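Venue hire charges are the wrong way round

Most function rooms in Grerkiston quote a flat fee for the day. The figure looks simple, and it hides the cost that matters to anyone planning a reception: the hours on either side of it.

Flirkach Hall charges 800 for a Saturday in July. The doors open to the hirer at 10 and the caterer must be clear by midnight. Any access the evening before is a further 200, which appears on the second page of the terms. 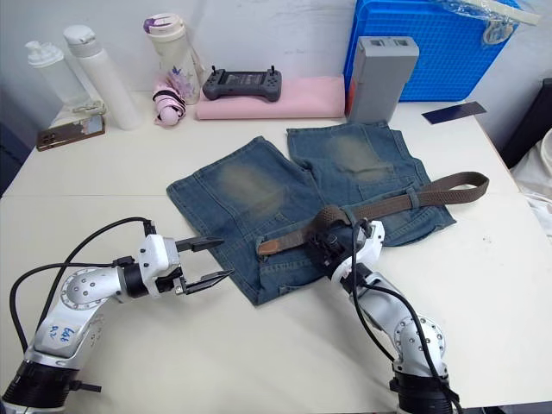
Should a couple pay for access the evening before?

In most cases they should, if the room seats more than 41 and the tables are not already laid out. Setting up on the morning leaves no margin for a late delivery.

My objection is to the way the charge is presented. Set-up time is part of the event – a room cannot be used without it – and it belongs in the main price. The Doucet Rooms do this already. Their quote is higher on paper and lower once the extras at Flirkach are added.

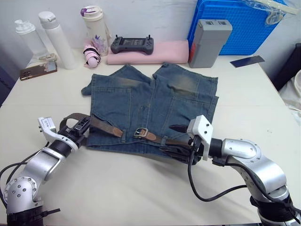

Denim shorts with a brown belt through the waistband.

Venues reply that some hirers need very little time and should not pay for the rest. That is fair for a small lunch. It does not hold for a wedding, where the hours needed are well known in advance.

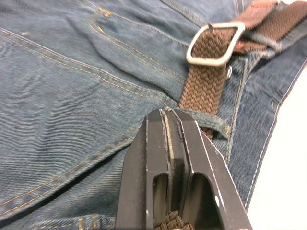 A better form of quote would list access, use and clearing as separate lines with one total beneath them. Hakance House moved to this layout on 29th April, and its terms now fit on a single page. I would like the other venues to copy it before next year's bookings open.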